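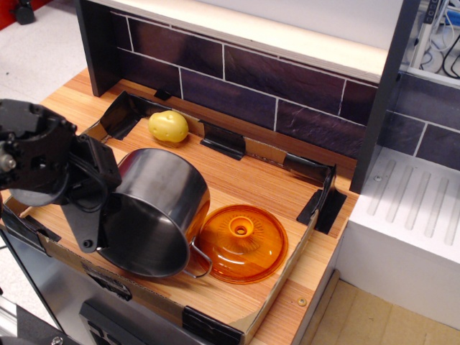 The budget for the second arm is now 2,745, and I have stopped moving numbers around in it. Most of that is the arm and a spare gripper from Tekov. The rest is small stuff that I left out last time: cable sleeves, brackets, a power strip. The work area costs next to nothing – low cardboard sides held down with black pieces do fine on the counter, so I crossed out the 79 I had set aside for a proper tray.

Tremesik quoted less for the arm, but delivery is 11 weeks and I would like to have it running by December.
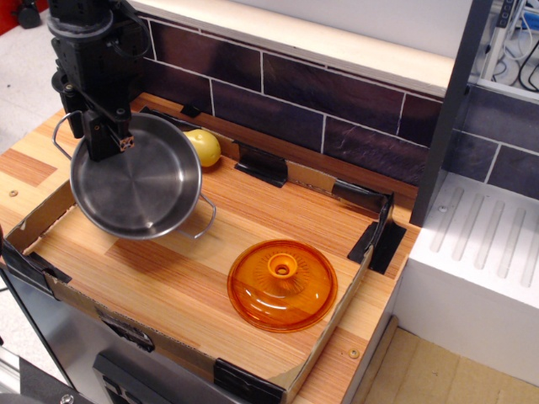

Gripper on the rim of the pan, lid off to the side.

Cookware stays on the list. I want 2 more pots with wire handles, plus a lid with a different knob. Fingers are still open. Hutsuliak sells them in pairs and I need to ask about singles on Wednesday.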